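The Pleasure of a Proper Shelf

Is there anything in a house that gives back as much as a bookshelf? I have been asking this of everyone I know since the spring, and I ask it with a certain amount of sawdust in my hair. In March I owned 429 books and one bookcase, a leaning affair from my first flat that had been losing its argument with gravity for years. The rest lived on the stairs, under the bed and in a column beside the bath, where the paperbacks had gone wavy as crisps. Now they are all on shelves, and I can't stop walking past to look at them!

I started, as most people do, by doing it wrong. I measured the wall, drew a neat grid and gave every shelf the same height, and was terribly pleased with myself until I carried down the first armful. Half my hardbacks wouldn't stand up. The little crime novels, meanwhile, had a great draughty gap above their heads. I took the whole drawing to bits and began again from the books, sorting them into heaps by height on the sitting room carpet, and the heaps told me everything. There were far more tall ones than I had thought, and a handful of monsters (atlases, mostly, and a cookery book the size of a paving slab) that would have to lie flat whatever I did.

If you take one thing from all this, do the heaps first. It costs an afternoon and your knees will complain, but you will meet your own books again, and I can't think of a nicer way to be on the floor.

Then came the wood. I went to Hinholm for it, to the timber yard behind the old station, where they will cut to length while you wait and don't mind how many times you change your mind. I had gone in wanting oak. I came out with pale softwood boards at a fraction of the price, and I love them. They have a streaky, sandy grain that warms up in the evening, and when you slide a book off the end there is still a faint smell of resin. I have left them unpainted. Friends with painted shelves tell me I'm brave, friends with unpainted shelves tell me to wax them, and so far I've done one shelf out of 14 and gone to make tea.

Thickness matters more than you'd expect. A thin board looks lovely and light in the yard, and over a short span it will stay lovely and light, but put a long row of encyclopaedias on it and it begins to smile at you. My uprights are close together for exactly this reason. The bays look narrow when they're empty and just right when they're full, and there's a cosiness to a narrow bay that a long run of shelf never has. Each one turns into a small room of its own. Mine have already got names — the Sea, the Garden, the Dreadful Poetry.

The uprights also do a job I hadn't given them any credit for, which is holding books up. A book wants something flat to lean on. Give it a firm board at the end of the row and it will stand straight for years; give it nothing and it slumps, and the spine slumps with it, and one day you pull it down and the thing is shaped like a banana. I used to buy bookends. I had some beautiful ones from the Saturday-best end of my grandmother's mantelpiece, and they slid about like skaters. A plain upright doesn't slide anywhere.

What goes next to what is the part people get heated about. In Mudstead, where I helped a neighbour of my sister's set up her back room, the rule was alphabetical and there was to be no discussion. I admire that and couldn't live with it. I like my books to sit by temperament. The travellers are together, then the people who stayed at home and wrote about it, then gardening, which shades off into cookery by way of a very good book on rhubarb. Big stormy fantasy has a bay to itself by the window, and if you want to see a shelf with some swagger, give it a row of those titles in capital letters.
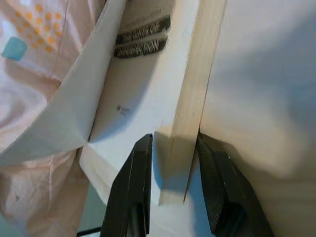 How tightly should books be packed on a shelf?

Snug enough that each one stands upright without help, and loose enough that you can take one out by the middle of its spine without dragging its neighbours along. If you have to hook a finger over the top and pull, move one or two books elsewhere.

I got this wrong as well, naturally. My first go at the fantasy bay was so full that I tore the top of a dust jacket getting it out, and I said a word that I hope the gardening section didn't hear. Glossy jackets are the worst for it. They cling to each other, especially in warm weather, and a pale one will show every thumbprint you've ever left on it. A soft dry cloth does for the dust. For the jackets I really care about, I bought a roll of clear film from Cronin, the stationer's on the hill, and spent 6 evenings folding it round them with the radio on, perfectly happy.

Leave some space, too. I kept six shelves only half filled at first and it nearly killed me, but the gaps have been a joy. They've held a jug, a postcard from Polance, a sleeping cat, and any number of new arrivals. A shelf that's crammed on its first day can only get worse, and you'll be back on the stairs by Christmas with a pile under each arm.

As for the old leaning bookcase, I couldn't bring myself to part with it. I took off the back, cut it down by a third and screwed it to the landing wall, and it now holds the books I'm about to read. It was meant to take one row. By this morning there was a second row in front of the first, and a couple laid across the top, and I've begun to look quite hard at the wall above the boiler.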